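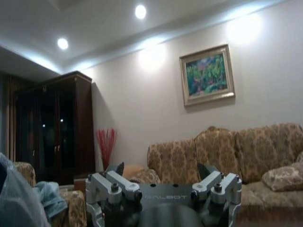
20 May 2021

Rain again, and I have let the whole day go by indoors, so I may as well sit down and write some of it out while the kettle does its work. I've been a poor diarist since March. The pages from then are all lists (seeds, the dentist, a birthday card I posted late) and after that there is a great stretch of white paper, which makes it look as though I had gone to sea.

What I have been doing, mostly, is trying to bake a decent rye loaf. I don't think I ever explained in these pages how that started. When I came back from Plekach I had a jar in my bag wrapped in two pairs of socks, and in the jar was a spoonful of starter from the Szabó bakery, the one down the steps behind the tram stop with the green shutters. I had bought bread there every morning of the trip and on the last morning I finally got up the courage to ask. The woman behind the counter laughed at me, went off into the back, and came out with the jar and a very long set of instructions, of which I understood perhaps half. I wrote down what I could on the paper bag. I still have the bag, though the butter has got at it and one of the lines is now completely see-through.

Well, it lived. I was so pleased! I fed it at the kitchen window the evening I got home, before I'd even unpacked, and by the next afternoon it had crept up the glass and smelled of apples. That was years ago now, and I have been very up and down with it. Some winters it has sat at the back of the fridge under a grey puddle and I have felt guilty each time I reached past it for the milk. But this spring I decided I would do it properly, one loaf every few days, and write down what I did, and see if I could get anywhere near the taste of those mornings.

Today's was the best so far, I think. I had mixed the first part last night before bed, 100 grams of the dark flour and the same of water, with a good spoonful from the jar, and left it on the shelf above the boiler with a plate on top. When I came down it had a lovely domed look and was full of little holes. I added the rest of the flour and the salt and a spoon of treacle (the paper bag says honey, or I think it does, but I had none) and then some caraway that I had crushed a bit with the end of the rolling pin. The kitchen smelled so good at that point that I stood about doing nothing for quite a while.

The flour is a story in itself. I have been getting it from the mill at Zosby, which used to mean a bus and then a walk along the river, and I loved that walk, the willows especially and the bit where the path goes under the railway. For the past year they have been posting it out instead. It comes in a brown sack tied with string and I save the string. I do miss going, though. There was a bench by the weir where I always ate my sandwich, and I would come home with the sack over my shoulder and flour down my back, and feel I had earned my supper. Perhaps in the summer.

I shaped it with wet hands, as you have to with rye, because otherwise it comes away with you in great lumps like river mud. Then into the tin, a bit of flour over the top, and I left it until the flour began to crack. I used to be so impatient over this part. The instructions on the bag say three hours and underneath, in brackets, there is a word I took for "or" followed by a word I have never been able to read, and I have wondered many times what the other choice was. Today it took longer than three because of the chill, and I read my library book in the meantime, and wrote two letters I owed, and mended the hem of the blue curtain that has been bothering me since before Christmas.

It went in hot and I turned the oven down after the first quarter of an hour. When I tipped it out and knocked on the bottom it gave a good hollow sound. Now comes the hard bit, which is leaving it alone. It wants a whole day wrapped in a cloth before you cut it. Last week I didn't wait, and the middle stuck to the knife and I had to scrape it off with my thumb, and I ate it anyway with a lot of butter, standing up. This one is on the rack under the striped cloth and I have shut the kitchen door on it.

I found my old map of Plurkport this evening while I was looking for an envelope. We stopped there for seven hours on the way to Plekach, waiting for the ferry, and I have pencilled a cross on a corner near the harbour with "soup" written beside it in capitals. I can remember the soup very clearly, with beetroot and dill and a hard slice of bread at the bottom of the bowl gone soft, but I can't remember one thing about the street or the room or what we talked about. I shall try to make it when the loaf gets old. I'll need dill, and the pot on the step has been eaten to the ground by slugs, so that goes on the list for the market, along with matches and a new washing-up brush.

The rain has eased a little. There is a blackbird going on the gutter over the porch. I fed the jar before I sat down and put it back on its shelf, and I must remember to order more flour in the morning, as there is only enough left in the sack for one more loaf, and that a small one.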